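Rarau two-arm tidying set, reviewed

Three weeks with the Rarau, and I'm still tidying my own medicines. At 3,000 pounds I expected quicker work from two arms and one shallow tub of packets. 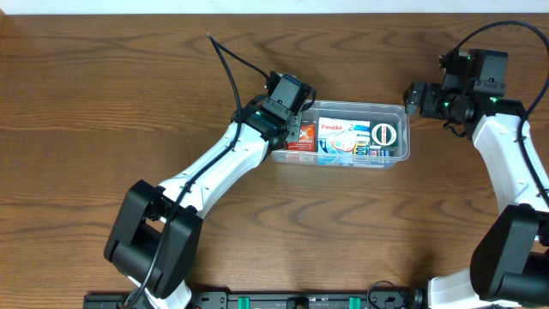
Bottles

Boxes have flat sides – bottles don't, and Rarau's booklet gives them half a page. I can clear the lot in 40 seconds.
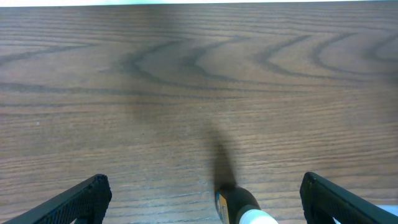 White-capped bottle, gripper open.

Futlow's hire rate is 75 a week. Try that first, or wait.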